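About Kamon

Kamon is a residential laundry and linen service founded by Imani Kasprzak and Fedir Levchenko. We wash, press, fold and put away household textiles for 66 client homes, with a staff of four.

Folding is done in the bedroom, on the made bed. Shirts and pillowcases are laid flat, hems aligned, and folded in thirds. 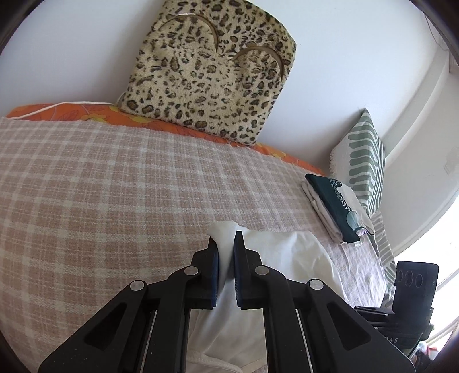

Stacks are limited to one fabric weight where possible - heavier pieces at the bottom. Decorative cushions go back against the wall last. Each home is visited every two weeks, and new clients are scheduled by Mavis Kapoor, mornings until 11.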